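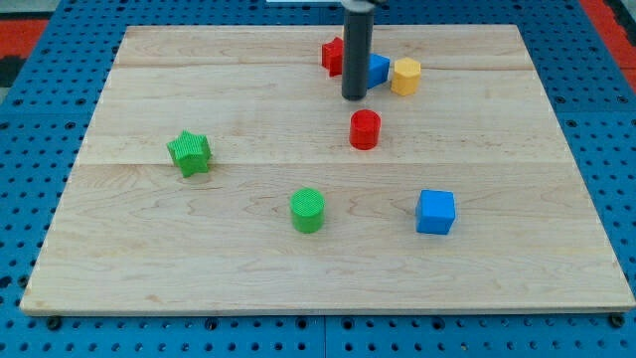
Coloured blocks on a wooden board.

Trorka Street Atlas of Riviere, 1938 sheets reprinted: a review

Sunday, January 25, 2026

I bought this atlas in December, after I had used the library copy at Floscombe so many times that the lady at the desk began to keep it ready for me. I am writing a small history of the street where I live, on the east side of Riviere, and old maps are the main thing I need. So this review is from a person who uses maps for finding houses and shops, and who is not trained in cartography.

The atlas is a box with 10 folded sheets and a thin booklet. The sheets cover the centre of Riviere and the eastern neighbourhoods as far as the old brickworks. The west is missing. The publisher says on the back of the box that a second set will come, but it gives no year.

The printing is very good. Street names are sharp and I can read house numbers without a magnifying glass on all sheets except 4, where the grey is too strong around the railway yards. The colours are soft. Churches are brown, schools are yellow, factories are a dull red, and the tram lines are drawn in black with small ticks. In the library copy, which is the older edition, the schools and the factories had almost the same colour, and I made more than one mistake with it.

The index is the best part for me. It lists streets under the old name and the new name. My own street was renamed after the war and I found it in one minute. Laneways are also there, even the ones that have been closed. Some pubs and halls are listed too, but I could not understand by which rule they were chosen. The Teststead Hall is in the index and the cinema beside it is not, although both of them are drawn on the sheet.

Now the things I like less. The grid letters are printed only on the top and the left side. When a sheet is open on my kitchen table, I must follow the line back with a ruler each time. The paper is also rather thick, and it doesn't want to fold again in the same way after you have opened it. Two of my sheets already have white lines in the folds where the colour is going off. I now keep them flat in a drawer.

The booklet has 2 short essays. The first one explains how the surveyors worked and is worth reading. The second is about the growth of the town, and it repeats what is written in every local book. I would prefer a page about the symbols, as there are several small marks on the sheets which the legend does not explain. I believe the open circle is a well or a pump, but I am not certain.

A code inside the lid lets you see scans of the sheets on the Trorka website. The scans are fine on a computer and slow on my phone. You can't search them by street, so you will still need the printed index beside you.

I counted on finding the old dairy at number 318 and it is there, with the yard and the stable behind. For this alone I am happy with my purchase. If your family comes from the eastern side, I can recommend the box. If they lived in the west, please wait for the second set, or ask at your library for the older edition, which shows the whole town at a smaller scale.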